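About Selto

We get asked what we stand for, and we have never had a good answer. Most pages like this one promise a passion for clean. We doubt anybody has a passion for clean. People have a sink, a floor, a shirt with gravy on it and a cupboard full of half-used bottles, and they would like fewer of those.

Selto started in a back office in Kaltthorpe with 2 people and a shelf of household products we had paid for ourselves. We wanted to know whether the expensive ones were worth it. Some were. A lot of them were the same idea in a different color, and a few were hard to tell from warm water. We wrote that up, a landlords' newsletter reprinted it, and by March we had letters from people asking us to look at whatever was under their own sink.

What we do now

We test everyday cleaning and laundry products for people who buy them in quantity: small hotels, day care centers, apartment managers, a couple of school kitchens. They tell us what they use and what bothers them. We use it the way they use it, next to something cheaper and something plainer, and send back a short report. Most reports run 6 pages. Clients often ask for a longer one, and we try to talk them out of it.

We don't give stars. We don't have a seal you can print on a box either, although we've been asked for one more than once. A seal tells you that somebody paid for a seal.

We are also wary of our own results. A product that does well on our tile may do badly on yours, and a stain we make on purpose on a Friday morning is a different animal from one that has sat in a carpet all winter. Where we think a test was weak, the report says so on page one.

How we are paid

Clients pay a flat fee before we start. Manufacturers don't pay us, and we buy what we test off the shelf. Gritby, our longest-running client, has disagreed with us in writing over floor cleaner for as long as we've worked for them and still renews. We take that as a better reference than a kind quote would be, so there are no kind quotes on this page.

What we don't believe

That more foam means more cleaning. That a scent called "mountain" tells you anything. That a cap marked with three fill lines was marked by somebody who wants you to use the lowest one. We may be wrong about the last one – we keep checking.

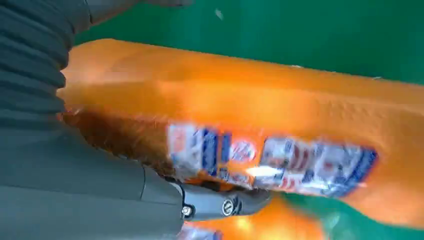
Bottles and Packaging, Cabrera Street workroom

A big orange plastic bottle is easy to spot on a shelf, and that is as much as the color is good for. This team looks at everything except the liquid: how a bottle handles when it's on its side, whether the label can be read by a person in a hurry, how much is left behind when it seems empty. Nayeli Yupanqui runs it. She came to us from a hotel laundry and has little patience for a handle that only suits one size of hand.

The team's notes go at the back of each report. Several clients have told us they read that part first.

Visits to the workroom are by arrangement. Bring the product that annoys you, preferably with the lid on.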